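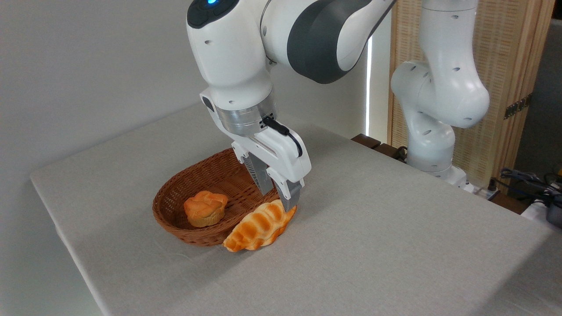

Open Evening at the Dorkcombe Dental Center

I went to the open evening at the new Dorkcombe dental center on Thursday with my mind half made up, and I should say so at the start. My last dentist sold me a whitening tray I never used, and since then I read every brochure twice.

The flyer promised free parking, a guided tour and "a fresh look at your smile." The parking was free. The lot filled up before six, so I left the car by the hardware store and walked back.

Benedicta Akpalu, the office manager, took us around in a group. We started with the treatment rooms, which are bright and have big windows with frosted glass up to shoulder height. The chairs are new. She told us they were picked for patient comfort, and I lay back in one and found it was a dental chair. Your feet still end up higher than you would like.

The cleaning and sterilizing room was the part I had come for, and it was the best stop of the evening. Ashraful Khondokar runs it, and he had no sales talk at all. He showed us how used instruments come in through one hatch and leave through another, how each pack gets a label, and what happens when a load fails its test strip. The whole load goes back through. A woman near me asked how often that happens and he said he would have to look at the log, then went and got the log. I wish more people answered questions that way.

Then came the scanner. The center takes digital impressions with a wand, so you skip the tray of cold paste. A hygienist named Jamila Paul scanned her own coworker's upper teeth while we watched them build up on a screen. It was quick and I have no quarrel with it, having gagged on that paste more than once. I did ask whether a crown made from a scan fits better than one made the old way. She said the fit was excellent. I asked compared to what, and we moved along to the hallway.

In the hallway was a table for Rundetti, a company that makes an electric toothbrush with its own phone app. The sign said the app gives you 13 "smile points" after every brushing. I asked what the points were for. You collect them, the rep said, and when you reach 900 you get a coupon for brush heads, which only fit the Rundetti handle. I took the leaflet home and went through it looking for any mention of cavities or sore gums. It mentions both, as things people worry about.

Afroza Cassim, one of the two dentists, gave a short talk on gum disease at seven. It was plain and useful — clean between the teeth every day, spit without rinsing after brushing, come in if your gums keep bleeding. She was asked about charcoal toothpaste and said she wouldn't use it. She was asked about the Rundetti brush too, with the table in full view through the door, and said that a good manual brush used for 2 minutes does the job for many people, though some do better with a powered one. I thought that was fair of her.

The last stop was the front desk and the membership plan. It costs $600 a year and covers checkups, cleanings, X-rays "as needed" and a discount on other work. I asked who decides what is needed, and Ms. Akpalu said the dentist does. I asked what the discount comes off of, and whether there was a price list. There is one, but it was being updated. It would be on the website soon. I checked this morning and the page has a picture of a mint leaf.

So I did not sign up. If you have insurance through work, sit down with last year's bills before you do. If you don't, and you usually need a filling or two, it might pay off — but I would want to see that price list first, printed, with a date on it.

Some practical notes for anyone going to the next one in December. The side entrance has the ramp and the front has four steep steps. The coffee is fine. They hand out a goody bag with floss, a sample tube and a pen, and the floss is the waxed kind that slides between tight teeth. I have used it every night this week.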